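Fukusum — Dalsgaard rod tool and clamp collar kit for tabletop arms

In stock. Ships from Rusholm warehouse. READ THE SLIP NOTICE BEFORE YOU ORDER OR REFIT.

Straight pusher rod plus clamp collar for small tabletop arms. Slide it up, tighten the collar, set your tool offset, go. Good for pushing blocks, small boxes, sorting practice, light contact work. Not for prying. Not for pressing down on anything.

Slip notice — collars sold before July

We've had reports of the rod creeping in the collar. Usual story: arm runs fine in the morning, then by afternoon the tip is lower than it was and starts dragging on the work surface. In one case at a customer site the tip caught the edge of a board, the arm kept going, and the rod let go sideways. No one hurt. One scratched table, one bent rod, one very loud noise.

Cause is the clamp screw. The early collars went out with a screw that bottoms out in the thread before the collar is fully closed. Feels tight on the wrench. Isn't tight on the rod. We missed it on our bench because our test rods were a hair thicker than the ones that shipped. That is on us.

Abdul-Rahman Sarpong on our support desk found it, after swapping collars back and forth between two arms for most of a day.

Which ones are affected

Look at the screw head. Plain silver screw = old style, needs changing. Black screw = new style, fine to use. If the screw has been changed by somebody else and you don't know, treat it as old. The rod itself is the same in both versions and doesnt need replacing unless it's bent. Roll it on a flat surface to check.

Old collars on Nedex adapter plates are affected the same way. The plate makes no difference.

What to do now

Stop the arm. Power off at the controller, not just the stop button.
Take the load off the rod, hold it with one hand, back the screw out.
Wipe the rod and the inside of the collar. Oil in there makes everything worse.
Fit the new screw. Tighten until the gap in the collar is even top to bottom.
Mark a line on the rod right at the collar edge. Paint pen, nail polish, whatever.
Run at low speed for 500 moves, then look at the line. If it has moved, stop and call us.

Don't use thread glue to fix an old screw. Two people tried. It holds the screw great and does nothing for the rod.

Replacement screws are free for any collar, any age. Packs of 6. Put "slip notice" in the order note and we'll waive the shipping as well.

Setting the tip height

Most of the damage we've seen came from running the tip too low to begin with. People want it right down on the board so it can't ride over a short block. Leave a gap. A slipping rod with some clearance gives you time to notice, a slipping rod with none is already scraping.
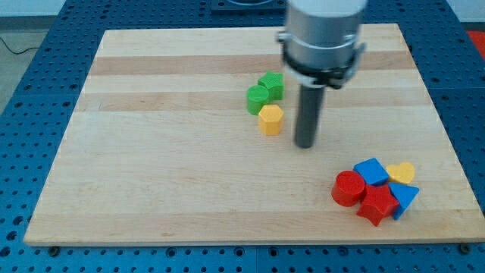
Set the height with the arm cold, then check it again after it has warmed up. Check at all four corners of the work area too — boards are not as flat as you think and a tip that clears in the middle can touch at one end. If you change the board, do it over. Same if you take the rod out for any reason, even just to clean it.

Turn on the contact stop if your controller has one. Set it low. A false stop costs you a minute.

Specs

Fits: Dalsgaard tabletop arms, others with Nedex adapter plate
Rod diameter: 12 mm
Max side load: see sheet in box, older sheets are too optimistic, ask us for the new one
Collar: split clamp, single screw
In the box: rod, collar, black screw, spare screw, hex key

Returns

Bent rods from slip damage are replaced free, send a photo of the rod and the collar together. Bent rods from hitting things at full speed are not, though we do 100 percent of those repairs in house and can usually give you a price the same day.

Support desk answers until 6 pm. Ask for Abdul-Rahman if it's about the collar. Everybody else will just trasnfer you to him.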